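Plumano Help
Arms and grippers > Cameras and control

Fixed room camera or arm camera for a drawer task?

Asked by Kojo Antwi, 8th September

I am trying to choose between two camera positions for a ceiling-mounted arm with a parallel gripper. Everything is still in simulation (Plivine) and I would like to settle it before I spend money on mounts and cables.

The task is plain enough. The arm goes to a white cabinet, takes hold of the top drawer and pulls it out. After that it should pick something up off the perforated platform and put it in. I have mugs, a bowl, a banana and a couple of crates to choose from, but the drawer comes first and the drawer is where I am stuck.

I have left the arm and the gripper model alone throughout. The controller is the Quansah position controller with the default gains. The only thing I change between sets is where the pictures come from.
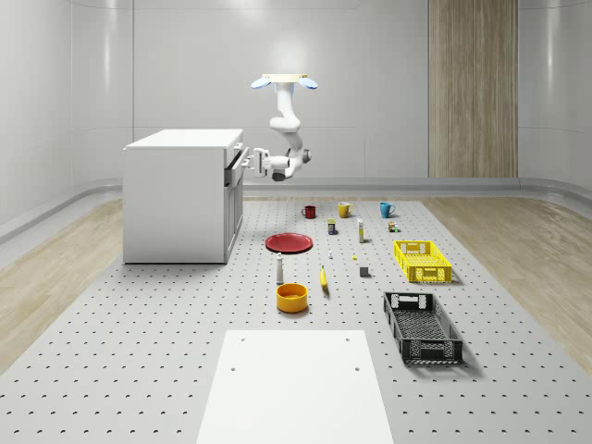 What I have tried

I did 292 attempts with each camera, with the same list of starting positions for the arm. I counted a failure if the drawer had not come out far enough to drop a mug in.

Fixed room camera: 57 failures
Arm camera: 36 failures

So the arm camera wins on numbers, but I don't trust the result. The failures are different in kind. With the room camera the arm generally heads for the right place and the fingers close a little too high or too low on the drawer front. With the arm camera it either does well or goes off completely, and when it goes off it is usually at the start, when it has not yet turned towards the cabinet.

I also tried a narrower finger (the Grustura slim set, which I modelled from the drawing). It helped the room camera a bit and made no difference to the arm camera. I did not do a full set with it so I have left the numbers out.

Questions:

1. Is the difference between 57 and 36 enough to choose on?
2. Is there a usual way to deal with the arm camera getting lost at the start?
3. Should I be changing the fingers at the same time, or leave that until later?

I can only afford one good camera for the real thing, so "use both" is not much help unless the second one can be cheap.

Answer by Nhyira Kwofie
(accepted)

I'll take your questions in order.

1. It is enough to be worth following up. I wouldn't choose on it yet. You used the same starting positions for both, which is good, so you can go further than the totals. Go through the list and mark which starts failed with the room camera, which failed with the arm camera, and which failed with both. If the arm camera failures all come from the same few starts, you have one problem to fix and most of the 36 may go. If they are spread all over, it is something else.

2. Yes. Move the arm to a set ready position before you let the camera have any say. From the ceiling mount that is easy, as you have nothing to bump into on the way. Pick a position where the drawer front is well inside the view and start every attempt from there. You lose a little time on each attempt. Your varied starts then test only the move to the ready position, and you can add small offsets around that to keep the test fair.

Look at what the camera can see from the ready position before you run a full set. In my own first attempt at this the camera had a very nice view of the table and hardly any of the cabinet. The objects were all there, with the cabinet down one side and its handles seen at a poor angle. The gripper also takes up part of the view, and that part gets bigger if you move the camera back along the arm. Save a still from each position you are considering and put them next to each other. You can rule out half of them by eye.

3. Leave the fingers. Get the camera settled, then run the standard and slim fingers against each other with that camera. If you change both now you will have four sets to run and you still won't know which change did what.

On cost, the second camera can be cheap if its only job is to say "the cabinet is over there". It doesn't need to see the edge of the drawer. I would try without it first.

Answer by Kwesi Quartey

Arm camera. I've used both and wouldn't go back. Put it as close to the fingers as you can.

Also check the gains. Default gains on the Quansah are too stiff for drawers in my opinion and the fingers slip when the drawer sticks.

Follow-up by Kojo Antwi

Thank you both. I went through the list as Nhyira suggested. Most of the arm camera failures did come from starts where the gripper was facing the wall on the far side from the cabinet, so the ready position was the next thing to try.

I set one up over the middle of the platform, looking down and slightly across. It is better than before, but I think I have made the same mistake Nhyira describes. I get the white board, the yellow cup, the banana and a good deal of pegboard. The cabinet is along the right-hand side with its handles showing, but the drawer front is turned away enough that I would not like to judge a grip from it. The fingers come in at the bottom of the view next to a red dome, and between them they hide a fair amount of the near end.

I am going to turn the last joint towards the cabinet and try again. The softer gains can wait until after that, though I have made a note.
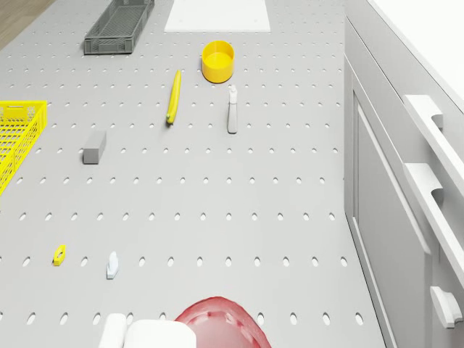 Comment from Takeshi Nomura: Before you turn the joint, check how much travel it has left for the pull. I had a ready position with a lovely view of the drawer and the arm ran into its joint limit with the drawer half open. On a ceiling mount it is easy to miss, as the arm folds back on itself and still looks comfortable. Plivine will log the joint angles if you switch it on in the run settings. Log one full pull by hand first, then choose the view from whatever range is left.

Comment from Kojo Antwi: I hadn't thought of that. Logging is on now. The pull uses more of the wrist than I expected, so I may turn the camera on its bracket instead and leave the joint where it is – would that upset the calibration?

Comment from Nhyira Kwofie: In the simulator, no, as long as you change the camera offset to match. On the real arm you will have to redo it every time the bracket moves, so fix the angle in simulation and have the bracket made to that.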